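3.2 Grading of surface defects in mineral finishes

The condition records used in this study come from interior finishes in rental buildings in Drorance and Boros. They cover 738 surfaces, of which 401 were finished with lime-based material and the remainder with gypsum or with mixed systems whose makeup could not be settled from the building files. A surface was taken as one continuous area bounded by corners, openings or a change of finish. Areas behind fixed cabinets were left out. Where a finish had been painted, the record was kept only if the texture of the base coat could still be read through the paint.

Defects were entered under three headings: cracking, discoloration and loss of material. Earlier work in the Zeltolura district used a single overall grade, and the two sets of records cannot be merged directly. A surface with heavy staining and no cracking received the same overall grade there as one with open cracks and clean color. We therefore regraded the Zeltolura records from the written notes where the notes allowed it, and dropped the rest.
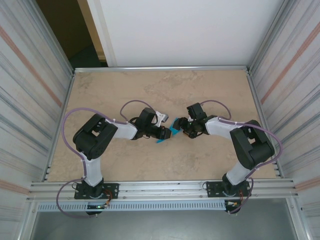

Regrading from notes has a known weakness. Inspectors tend to write down the worst defect first and to stop once the overall grade is settled, so minor staining is underreported on cracked surfaces. The effect is smaller in the Boros records, where the form has a separate line for each heading and an empty line must be struck through by hand. We made no numerical correction for it. The Zeltolura records are reported separately in the tables and are used only to check the direction of the results.

Cracks were split by form into map cracking, stepped cracking and single hairlines. Map cracking is mostly a drying defect of the top coat and stays within its depth. Stepped cracks follow the joints of the masonry below and may continue through both coats. Single hairlines are harder to place. They can come from shrinkage, from a day joint in the plastering, or from slight movement in the background, and their form alone does not separate these causes. The Plakell form asks the inspector to choose a cause on site. We kept the direction and the position from that form but ignored the cause.
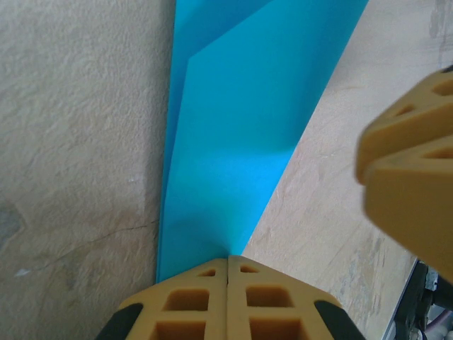
Raking light was not used in the main survey. It brings out trowel marks and shallow pits so strongly that two inspectors working on the same surface often disagreed on what was texture and what was damage. Under ordinary room light the agreement was better, though fine defects were more easily missed. Color contrast matters at this scale: in Figure 2 the hairline is thin but dark against the pale finish, and its slight upward slant from left to right can be followed without difficulty. The stain near the left margin is faint and soft-edged, and its gray-blue tone sets it apart from the cream and beige ground more than its depth of color does. Under our scheme the two would be entered on separate lines, with the direction given for the crack only. Shallow pitting of the kind seen in the same finish is entered as texture.

Repeat grading was carried out in January on 80 surfaces drawn from the Drorance and Boros records. The second inspector had the floor plan but not the first form. Disagreements were settled on site, and in 7 cases the surface was removed from the set after the inspectors could not agree on its bounds - all of these were stairwells with curved returns. Final grades for the retained surfaces are those used in Section 4.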